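Section 4: Setting up a tournament room

This section covers the room where matches are played. Read it after Section 3 (Registering schools and teams) and before Section 5 (Running a match). It applies to the Jodow scoring software and the Turnard buzzer set. If your school uses an older buzzer set, the software steps are the same but the cabling is different. See Appendix B.

Allow an hour for your first room. Once you have done it a few times, a room takes much less.

4.1 Before you start

You will need:

One Turnard base unit and its power supply
Two team cables, one with red plugs and one with blue plugs
A hand buzzer for each player, plus one spare for each team
A laptop with Jodow installed and the tournament file loaded
The printed question packets for the room, still sealed
Paper scoresheets and two pens
Power board and tape for the cables

Check the room number on the door against the room list in your tournament file. Classrooms are sometimes swapped on the morning, and if the number in Jodow is wrong the draw will send teams to the wrong door.

Note: The school hosting the tournament supplies the tables and chairs. Ask for these when you book the rooms. Most schools set their exam rooms up in May, and the furniture may already be spoken for.

4.2 Arranging the tables

1. Place the moderator's table at the front of the room, near a power point.

2. Place one team table on each side, angled so that players face the moderator and can also see the other team. Leave enough space between the two team tables for a person to walk through.

3. Put the red team on the moderator's left. Jodow shows red on the left of the screen and it is much easier to score if the room matches.

4. Seat the scorekeeper beside the moderator, on the side nearer the door. Late messages from the control room come through the door, and the scorekeeper is the one who deals with them.

5. Place spectator chairs behind the teams, never behind the moderator. A person sitting behind the moderator can read the packet.

6. Cover or turn around any wall displays that could help a player. Periodic tables, maps and timelines are the usual ones. Wipe the whiteboard unless the teacher has marked it to be kept.

4.3 Connecting the buzzers

Caution: Do not plug in or remove team cables while the base unit is switched on. This can lock the unit and you will have to reset it (see 4.7).

1. Put the base unit on the moderator's table with the lights facing the players.

2. Check that the power switch on the back is off, then connect the power supply.

3. Connect the red cable to the socket marked R and the blue cable to the socket marked B. Push each plug in until it clicks.

4. Run each cable along the floor to its team table. Tape it down wherever people will walk.

5. Connect the hand buzzers. Seat 1 is the socket closest to the base unit. The captain may sit in any seat, but the seat numbers must run in order.

6. Switch the base unit on. All of the lights come on together, then go out one at a time from left to right. If one stays lit, a buzzer is being held down or is jammed.

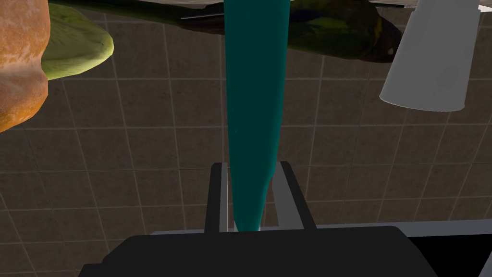 Teal object held between the two fingers of a gripper (computer rendering).

7. Connect the base unit to the laptop with the short grey cable. Use a socket on the laptop itself if you can. Hubs work most of the time, but some of them go to sleep between rounds and the first buzz of the next round is lost.

Note: The spare buzzers stay in the box under the moderator's table. If a player's buzzer fails during a match, swap it between questions with the unit switched off. The score is held on the laptop and will not be affected.

4.4 Opening the room in Jodow

1. Start Jodow and choose Open Tournament. Select the file you were given by the control room.

2. Choose Rooms, then select your room from the list.

3. Enter the room code. This is printed on the front of the packet envelope. For the practice tournament supplied with the software, the room code is 183.

4. Enter the names of the moderator and the scorekeeper. These print at the foot of every scoresheet, so use full names. In the practice file they are already filled in as Princess Layug (moderator) and Waldemar Kaczmarczyk (scorekeeper). You can leave these as they are while you are learning.

5. Check the team list. Each team should show its school, its players and its captain. If a player is missing, do not type the name in yourself. Send a message to the control room and wait for the list to update.

6. Choose Connect Buzzers. The bar at the top of the screen turns green when the base unit is found.

If the bar stays yellow, wait. The first connection on a new laptop can be slow. If it turns red, go to 4.7.

4.5 Testing the buzzers

Test every buzzer before the first match and again after lunch. Do it before the teams come in, if you have a helper, or with the teams seated if you do not.

1. Choose Test Mode. The scoreboard is replaced by a row of seats for each team.

2. Starting with red seat 1, have each person press once and let go. The matching seat on the screen should light up and the base unit should sound.

3. Press Clear after each buzz.

4. When all seats have been tested, have one red player and one blue player press together. Only one light should come on. Do this a few times. It does not matter which side wins, but if both lights ever come on at once, replace the base unit.

5. Test the lockout. With one buzzer held down, press another. The second buzzer should do nothing.

6. Choose End Test. The room will not open for scoring until you do this.

Note: Players often ask to test their own buzzer again after you have finished. Let them. It takes very little time and it heads off a protest later on.

4.6 Setting the clock and the scoring rules

The control room sets the rules for the whole tournament, and they load with the file. You should still check them, especially if the file has been changed overnight.

1. Choose Rules, then View. You cannot edit from this screen.

2. Compare the rules with the printed sheet in your packet envelope. Check the length of each half, the points for a toss-up, the points for a bonus and the penalty for an early wrong answer.

3. Check the time allowed for a written round, if your tournament has one. In the practice file it is 14 minutes, with a warning tone when 2 minutes remain.

4. Play the warning tone once through the laptop speakers and make sure it can be heard from the back of the room. If the speakers are too weak, use the tone on the base unit: choose Sound, then Base Unit.

5. If anything on the screen differs from the printed sheet, stop and call the control room. The printed sheet is the one that counts — but the control room needs to fix the file so that every room is the same.

Caution: Do not open the question packets while you are checking the rules. The rules sheet is in the outer sleeve of the envelope and can be taken out without breaking the seal.

4.7 If something goes wrong

The bar in Jodow is red.
Switch off the base unit, unplug the grey cable, plug it into another socket on the laptop and switch the unit on again. Choose Connect Buzzers. If the bar is still red, close Jodow and open it again.

The screen shows error 51.
The base unit has locked. Switch it off at the back, wait until all lights are out, hold down the Clear button and switch it on again. Keep holding Clear until you hear two short tones. Then repeat the tests in 4.5.

One buzzer does not respond.
Switch off the unit and swap the buzzer with the one beside it. If the fault moves with the buzzer, use a spare and put the faulty one in the box with a piece of tape on it. If the fault stays with the seat, the cable is at fault and needs to be replaced.

A whole team does not respond.
Check the plug at the base unit first. Someone has usually caught the cable with a foot.

The clock on the laptop is wrong.
Jodow uses the laptop clock only to stamp the scoresheets. A wrong clock will not change the length of a match, but correct it before the first round so that protests can be put in order.

The laptop fails during a match.
Carry on with the paper scoresheet. The base unit still works without the laptop and will still lock out the second buzzer. When a new laptop arrives, finish the current match on paper and enter the result afterwards under Rooms, Enter Result by Hand.

4.8 Room layouts for other formats

The layout in 4.2 suits the standard two-team match. Two other formats are supported.

Arkska format: three teams play in the same match. Add a third team table facing the moderator, and connect it with the yellow cable to the socket marked Y. The middle table must be set back a little so that all players can see the base unit lights. Spectators sit at the back only.

Tokarz format: teams play one player at a time, and the rest of the team waits on a bench. Use one buzzer for each team and leave the other sockets empty. In Jodow, choose Rules, View, and check that Single Player is shown. If it is not, the software will expect a full row of seats and the test in 4.5 will not finish.

4.9 Ready check

When the room is set up, choose Room Ready. The control room sees your room change colour on its list and will send the first teams. Keep the door closed until the teams arrive, and keep the packet envelope on the moderator's table where both the moderator and the scorekeeper can see it.

If you need to leave the room after this point, choose Room Paused and take the envelope with you.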